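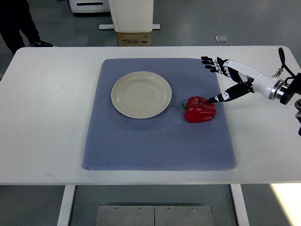 **Letora replacement thumb cable, part 1812**
Fits the Pikora right hand. Supplied with 2 retaining clips and a printed fitting sheet.

Order this part if your hand has the late-release fault. We traced the fault in February, after several owners told us the fingers opened on command but the thumb stayed closed for a moment longer. With a light object, that is enough to drag it sideways or tip it off a plate. The hand reports no error when this happens.

The cause is the original thumb cable. Its outer sleeve was cut too short and can catch where it enters the wrist. The new cable has a longer sleeve and a smooth end fitting. Nothing else in the hand changes.

## Check before you order

Put a plate on a non-slip mat and use a single piece of firm produce. A bell pepper works well, as the skin is slick and it rolls if it is let go unevenly. Run the pick and place routine 20 times at normal speed and watch the thumb at each release. One late release is enough to call it a fault.

Stop using the hand for glass, liquids or anything sharp until the cable is replaced. Keep your own hands out of the grip area during the check. A thumb that is late to open can also close again without warning when the cable frees itself. 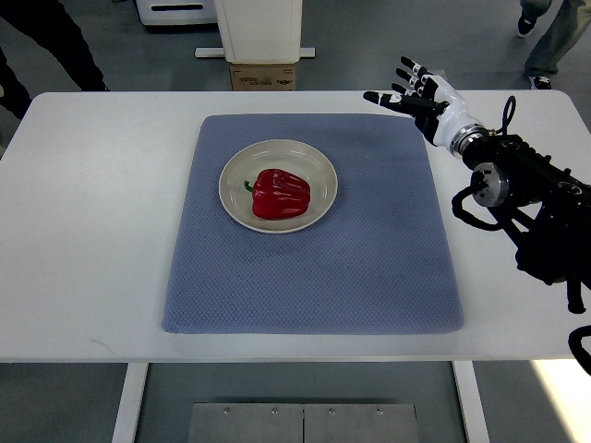
## Fitting

1. Power off the arm and wait for the hand to go slack.
2. Take the hand off at the wrist coupling.
3. Pull the old cable out through the palm side. Do not cut it.
4. Feed in the new cable, sleeve end first, and press both clips home.
5. Refit the hand and run the thumb calibration, then repeat the check.

If the fault is still there, send the hand to the Levchenko workshop with a note for Randi Skjelbred. Include the old cable.

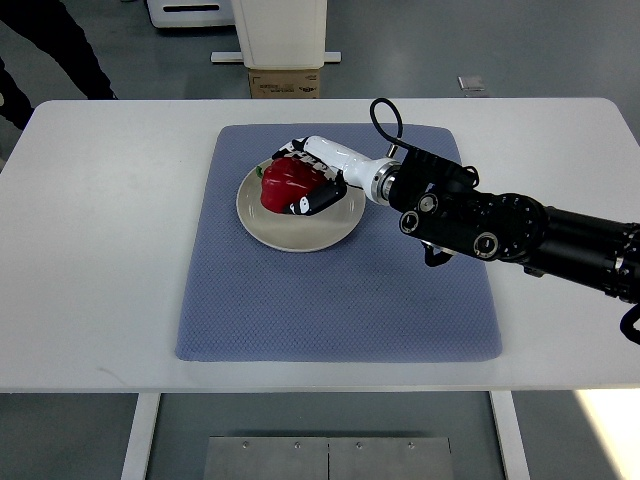 **Do I need this part if my hand came from Flonder?**

Look at the serial number inside the wrist cover. Hands numbered 468 and below have the short sleeve, whichever dealer sold them. Later ones left the factory with the new cable.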